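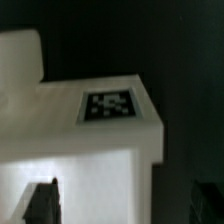
How many times do you have to show a robot a task before it can do it alone? For the job in this talk we recorded 184 runs, and we threw out 19 of them.

Slide 2. Two ways to teach. By hand: hold the arm and move it through the job. By remote: sit at the leader arm and the robot copies you. Say which one we used at Semville (remote, mostly).

Slide 3. The people. Othmane and Kulsoom did the driving. Eilidh checked every recording the same afternoon. Thank Skunier for the bench time.

Slide 4. The wrist view. A square black-and-white marker is set into the top of the white housing. Leave it up while I explain what markers are for: a known pattern gives you position and angle. Mention that blur makes the small squares run together.

Slide 5. What went wrong. New drivers rush. They stop halfway to think, and the robot learns the stop. We now let people practice for 60 minutes before we keep anything.

Slide 6. Bad runs. Read out the 4 reasons for tossing a run. Don't go into the Metov numbers unless asked.

If short on time, skip 5 and go straight to questions. Asif has the microphone.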